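Gresadora-list archive: household & kitchen
Subject: Re: caps on or caps off? (was: recycling bin smells)
Date: 6/11/19

Answering between the quotes, top to bottom, the way the list rules ask and hardly any of us do.

> I have been rinsing and saving my plastic water bottles for the
> bottle drive and I was told at the drop-off window to take all the
> caps off. My sister's town says leave them on. The sheet on our
> building's bin says nothing at all but has a drawing of a fish.
> Which is it? I have 200 of these things in the hall closet and I
> would like to know before I start twisting.

Caps off for the drive. Caps on for the curb. I know how that sounds.

The curb sheet changed in March. The old one said caps off and in the trash, and the new one says empty the bottle, put the cap back on, throw it in. The sheet with the fish is two sheets ago and has been wrong for as long as I've lived on this street. I like the fish and would be sorry to see it go, but I wouldn't take advice from it.

The Polevon drop-off is a separate outfit with separate rules. They want bottles in one bag and caps in another, and they will hand the whole bag back through the window if they see one blue cap in there. I have had a bag handed back. I stood in the parking lot unscrewing caps on the hood of the car in a good wind, and I expect a few of them have reached the coast by now.

So if your 200 are going to Polevon, start twisting. If you've lost heart and they're going to the curb, you're done, go sit down.

> Also is there a trick to it? My hands are not what they were and
> after a dozen or so I have a groove in my thumb.

Some things that have worked in this house:

A rubber glove, the ordinary dishwashing kind, one hand only. Wear it on the hand that turns. I wore both for a while and it was like trying to button a coat in the bath.

Hold the bottle by the shoulder and not by the middle. An empty bottle has no backbone. You squeeze the middle, it folds, the label goes crunch, and you've turned the whole bottle instead of the cap. The ridged bottoms are a decent second choice if you can get your fingers into them.

Stand it on a damp dishcloth. Dry tabletop, it spins. Anything polished, it spins and then it leaves.

The flat rubber jar-opener disk that came free from the Lonar hardware store is good for jars and useless for bottles. It's too big and it flops over your knuckles so you can't see what you're doing. I have 3 of them anyway.

Do them in sets of 35. I picked that number because it's what fits in one of the clear bags without the bag turning into a beanbag chair. Then get up and do something else. I did a whole closet's worth at one go last year, and had to ask someone to open my aspirin.

> And do you take off the little ring that stays on the neck? The
> window person looked at my rings but did not comment.

Leave the ring. I have read the Polevon page more often than I've read my own lease and it doesn't mention rings anywhere. I've taken them off with kitchen scissors in the past out of plain nervousness and what I got for it was a cut finger and a saucer full of little rings. If the window looks at your rings, let it look.

> Last one. Labels?

Labels stay on. I used to soak them off. The paper ones go to porridge and the plastic ones slide around the sink like wet leaves, and either way you're picking bits out of the strainer until bedtime. Polevon doesn't care and the curb doesn't care.

What they do both care about is EMPTY. Tip it, shake it, let it stand upside down in the dish rack if you have the patience. A spoonful of old iced tea in one bottle will find its way into all the others. That's your closet smell, by the way, going back to the subject line we all started out with. It's nearly always one bottle, and it's at the bottom.

And yes, the thin ones count.
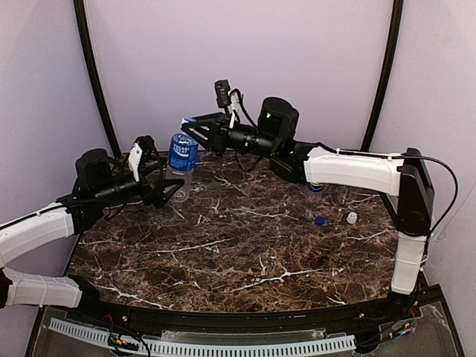

Clear bottle, blue label, ridged bottom. The cap end is the part Polevon fusses over.

The heavier ones from the Son juice people count too, but the caps are wide and they want them in a third bag. I put mine in with the regular caps and so far have lived.

For anyone keeping score, our building's total on the hall chart stands at 2233, and I would guess a fair part of that is the top floor, who seem to drink nothing but fizzy water and carry it up four flights by the case. The elevator is out again. I don't see the connection between thirst and stairs improving any time soon.

If you do decide on the drive, go early in the morning. After lunch the line backs up past the bottle-glass bins and you will be standing there with two enormous bags while people who brought a single jam jar are waved on ahead. Bring the caps in something that ties shut. I use an old pillowcase. The window gave it a look, but I got it back.

I still have the spare glove (left hand, yellow, large) if you'd like it. It's hanging on the mailbox hook.

--
Gresadora-list, household & kitchen
To leave the list, write to the list address with the word leave in the subject. Please trim your quotes.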